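Who actually decides? Notes after three years on a parish council

Posted in: Local matters

I stood down from the parish council in January, after one term and a bit. A few people have asked me what it was like, usually in the queue at the shop, and I have never given a very good answer. I will try to set some of it down, mainly the part about who is supposed to do what, as that was the thing I understood least when I started.

I came on by co-option. There was a vacancy, the notice had been on the board for weeks, and Lwazi Rampersad, then the chairman, rang me up and asked if I would put my name forward. I filled in a form, went to a meeting, left the room for a few minutes and came back in as a councillor. I signed the declaration of acceptance of office at the same table.

What I had in my head was that councillors ran things. I thought that if a bench was broken I could get it mended. My first month I rang a joiner I knew and asked him for a price, and he went ahead and did the job. It cost £900. I then took his bill to the clerk, Neusa Brandão, and asked her to pay it.

She was very polite. She explained that a single councillor has no power to spend money or to instruct anybody. The council decides things as a body, at a meeting, with the item on the agenda and the vote in the minutes. Between meetings, the clerk acts on what has been decided, within whatever limits the council has given her. The chairman can't order work either. He has a second vote if there is a tie, and he runs the meeting.

The bill was eventually paid after a long item at the next meeting, and I did not enjoy sitting through it. The joiner waited eight weeks for his money and hasn't worked for the council again.

After that I read the standing orders and the financial regulations properly. Ours allowed the clerk to spend up to £1000 on urgent repairs after speaking to the chairman. A lot of the trouble we had over the years came from people not knowing that line was there, or remembering a different figure. I would tell any new councillor to read both before the first meeting. They are dull and they are shorter than they look.

The clerk's position is an odd one. She is employed by the council, so in a sense all of the councillors are her employer together, but none of them is her boss. She also has to tell them when they are about to do something they have no power to do. Neusa was paid for twelve hours a week and worked a good deal more. Some members would ring her at home in the evening with instructions, each a bit different from the last. In my second year we agreed that requests should go by email to the council address and that the chairman would be her first contact for leave and hours. Things were calmer afterwards. Teodoro Castillo voted against it and still thinks it was a fuss over nothing, and he may be reading this, so I will say that he was right about the allotment gate.

The grounds contract caused the worst argument. It had been with Dornetti for years and came up for renewal. Samonte put in a lower price, but left out the hedge on the north side of the playing field. One member had a relative working for one of the firms. He declared it at the start of the item and left the room, as he should have done. Somebody in the public seats still said loudly that it was all stitched up. I thought at the time this was unfair, and I still do, but I also think we brought some of it on ourselves. The papers had gone out late and the report was half a page. If we had set out how the two prices compared, there would have been less to shout about.

We kept Dornetti, by one vote.

The other thing I got wrong was what residents want from a councillor. Roughly half of what came to me was for the district or the county: bins, potholes, planning enforcement. I used to promise to sort it out. Later I learned to say whose job it was, give the right number, and ask them to let me know if they heard nothing. Jericho Tan, our district councillor, was good about this and came to most meetings, though his report always came last, when people were putting their coats on.
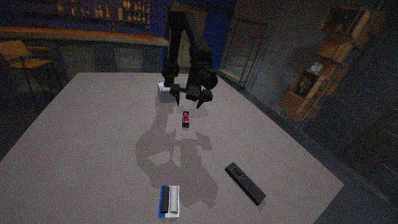
Last changed: 19 September 2020

I have been asked whether I would stand again. Not for now. There are two vacancies as I write, and the notice is on the board by the bus shelter. If you are thinking of it, go and sit through a meeting first, and stay for the finance items. Have a look at the minutes for the past year as well, which the clerk will send you if you ask.

Nestor Aquino

Filed under: parish council, clerks, standing orders
Older post: The footpath behind Drorico Lane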